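Dendero Trunumside Nightstand

Small bedside table with one drawer and one open shelf

There are nightstands that want to be noticed. They have tapered brass feet and a story about Scandinavia. The Trunumside has a top, a drawer and a shelf, and it would like to hold your glass of water.

We drew it for small hotels and rented rooms, where the bed has already won the argument over floor space and everything else takes what's left. It goes in the gap. The wood-grain top is a warm orange-brown, the drawer front is cream, and the open part underneath has a reddish-brown shelf close to the floor for whatever you take off last at night. The drawer holds a paperback, a charger and the 2 remote controls every room seems to breed. It will not hold a laptop. People try.

The low height is deliberate. Wall switches stay clear of the top, so you can find the light at 4 a.m. without knocking over the lamp you were trying to avoid turning on.

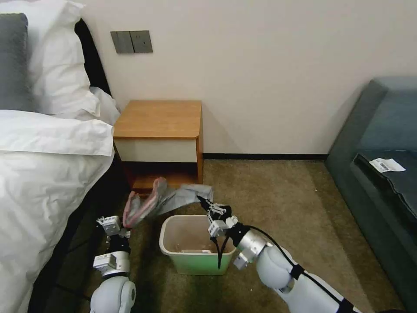
Trunumside in cream and orange-brown, between bed and sofa, on beige carpet.

Cream was chosen to sit against a pale wall and be forgotten. It also survives next to dark upholstery, a white duvet that has given up on being folded, and a wastebasket in whichever shade of green was on sale. If your room has a theme, the Trunumside will neither help nor interfere.

Finish and care
Wipe with a damp cloth. Coffee rings come off the same day and become part of the design after that. Run the vacuum in under the front before the dust gets organized.

Assembly
Arrives flat. 7 steps, 4 of which are the drawer. Screwdriver not included, as you have one somewhere.

Options
Cream drawer front: in stock
Gray drawer front: back in November
Matching headboard: see the De Smet range
Matching wastebasket: no

Orders
Sold singly or in pairs. Hotels and landlords buying for more than one floor should ask for the Grornow contract price list, which goes up to 500 pieces. Beyond that, call us and we will find a bigger truck.

Spare drawer runners are kept for every version we have sold. Quote the number on the back panel.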